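Ovwood forum > Boards, trays and play surfaces
Topic: Glued play board, is it a good idea or will it bend?

mendamer661
May 6, 2020

Hello all. I am making a board for my children to play on with their blocks. They build on the carpet now and everything falls, so there is much shouting. I want a flat wooden board which I can put on top of another table and take away when we eat.

My question is about the wood. I have wide planks of a pale wood, the seller told me it is maple, and I would like to glue them side by side. My brother-in-law says it will bend in one winter and that I should buy a sheet of birch plywood and be finished. But I find the planks much nicer to look at.

I made one already for the playgroup in Burum. It is made from wide planks with straight seams, and I left the front edge without any strip, so you see the end wood there.
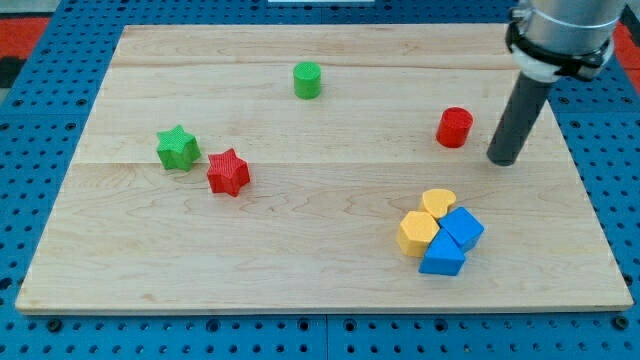
For the new one I am thinking of 15 mm thickness and 48 cm on the short side. Is this too thin? And must I put oil on it, or can it stay as it is? The blocks are painted and I am a little afraid that the colours will leave marks on such light wood.

planksandpeg
48 cm across in solid wood will move, there is no way around it. Your brother-in-law is right, sorry. Plywood stays flat. If you do use planks, turn the growth rings the other way on every second one and don't go under 18 mm.

tante_b
I don't agree with plywood for small children. The edges splinter when they get knocked, and they do get knocked. I have had a glued board for 12 years and it is still flat enough for blocks. It isn't a billiard table!

planksandpeg
Then you bought bad plywood. A good one with a rounded edge is fine.

tante_b
Perhaps. It was from Peeters and it was not cheap.

mendamer661
Thank you both. I don't want to start a quarrel. Can I put two battens under it to hold it flat?

planksandpeg
Yes, but don't glue them over the full width. Screw them, and make the holes long so the wood can move. But then it is higher on the table, and it may rock if the table is not even.

slowglue
For the finish: one thin coat of hardwax oil on both sides. Both sides, also the bottom, this is the mistake most people make. Without oil you will have grey finger marks very quickly on pale wood. Paint marks you can sand away.

mendamer661
I did only the top side on the first one. I will turn it over this weekend and do the bottom also. For the new board I will take thicker planks and the battens with long holes. What grit do you use before the oil?

slowglue
120, then 180. Finer than that and the oil does not go in so well.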